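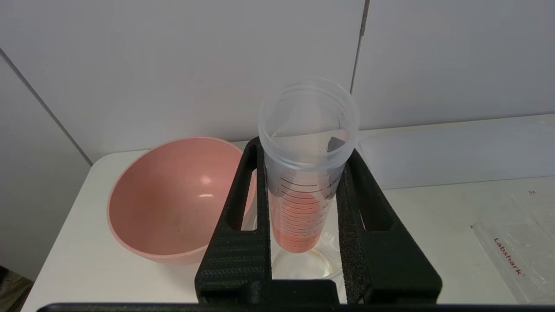
About Bresamard

Bresamard is a contract laboratory specializing in automated liquid handling for small manufacturers of dyes, food colorings and cleaning products. The company was founded by Roald Söderlund and employs 34 people at its site in Blomqvist. Our robot cells prepare, measure and pour samples that were formerly handled by bench staff on rotating shifts.

Our Work

Each cell is built around a single arm with a two-finger gripper. The arm lifts plastic graduated cylinders, holds them upright over a dish and returns them to the table. Foam padding is used on the gripper to protect the cylinder wall. Clients send us their methods in writing, and our staff adapt them for the cell.

The July Incident

In July, at 4:18 in the morning, an arm in our Triritz cell lost its hold on a cylinder of colored test solution during an unattended run. The cylinder slid down between the fingers and tipped, and the solution spread across the table and onto the floor. No one was in the room. The force reading stayed within its permitted range throughout, so the cell did not stop, and the program continued for 43 minutes with nothing in the gripper.

Our review found that the foam on one finger had worn smooth and had begun to separate at its lower end. The inspection schedule in use at the time covered the arm, the cables and the emergency stop. It did not mention the padding. Responsibility for that omission rests with the company, and the two clients whose samples were affected were informed the same morning.

What Has Changed

Padding is now examined before every run and replaced after 40 hours of gripping time. The cell also checks finger position as well as force, and it stops if the fingers close further than the width of the cylinder allows. Unattended night runs were suspended for 18 days while these measures were tested – they have since resumed for water-based solutions only. Solvent work is carried out with an operator present.

Safety Reports

The full incident report is available to current and prospective clients through our partner office, Tistance, which also receives safety concerns from staff and visitors. Every concern is given a written reply. Reports may be submitted without a name.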